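Workshop Notebook — Figure Casting and Finishing
Preltenora Studio, Ukevville
Friday, January 16, 2026
Entry by Stijn Postma

Purpose of this session: demold the second set of resin casts for the Sibiya figure series, record defects, and settle the paint order before the pieces go to Arash Talebi for color.

The silicone mold for the seated figure has now been used for 13 pours. The two halves still register correctly, but the silicone has begun to tear at the left elbow, where the undercut is deepest. Casts from the last three pours show a thin fin of resin along the forearm. The fin can be removed with a blade and fine paper, and the sculpted sleeve folds beneath it are not affected. It is recommended that the mold be retired after 15 pours and a new one made from the corrected master.

The standing figure gave more trouble. Two casts had air trapped under the chin, and one had a void in the heel large enough to weaken the join to the base. The pour hole was moved from the shoulder to the underside of the left foot, with a narrow vent cut up from the chin. The next cast filled completely. The vent leaves a small stub, to be trimmed flush before washing.

Mixing notes. Resin parts A and B were weighed, not measured by volume. The batch for the standing figure came to 192 grams in total. Pigment was added to part B only and stirred before the two parts were combined. Colleagues are reminded to write the date of opening on each container. One container on the lower shelf has no date and should be used for test pieces only.
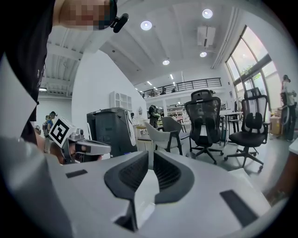 A gripper in a bright open room.

Surface preparation. All casts were washed in warm water and dish soap, rinsed, and left on the rack. Release agent collects in the hair texture and behind the ears, and a soft toothbrush is required there. Seams were scraped first, then sanded with 400 grit and finished with 1000 grit. The faces were not sanded. The sculptor's tool marks around the eyes are part of the character and must remain — any filling in that area is to be discussed with Arash beforehand.

Primer. Gray primer was compared with white on two rejected heads. Under white, the warm skin mix dried brighter than the color sheet and lost the shadow at the jaw. Under gray, it matched the sheet after the second coat. Gray has been adopted for heads and hands. White will be kept for the coats and the yellow scarf, which turned dull over gray.

Paint order, as agreed with Arash:

Skin, two thin coats, then the shadow wash.
Clothing, lightest color first.
Hair.
Eyes and mouth, by brush.
Matte varnish overall, with gloss on the eyes only.

Arash has asked that the hands be left unglued until after the clothing is finished. The cuffs cannot be reached otherwise. The pegs on the right hands are slightly oversized and were reduced with a file. They should be dry fitted again after primer.

Open matters. The Katunstead gallery has requested one finished piece ahead of the others for its window. The seated figure from pour 11 is the cleanest of the group and has been set aside for this purpose, marked on the underside in pencil. The base color is still undecided. Arash favors a flat dark green; my own preference is for the unpainted gray, sealed. A sample of each is to be prepared and viewed under the gallery's type of lamp before a choice is made.

Supplies needed: fine blades, matte varnish, mixing cups in the smaller size, one tin of mold silicone.

Next session: correct the elbow on the seated master, build the new mold box, and prime the remaining heads. The box walls should be higher than last time — the silicone came almost level with the rim and spilled over at one corner when the box was moved.

S.P.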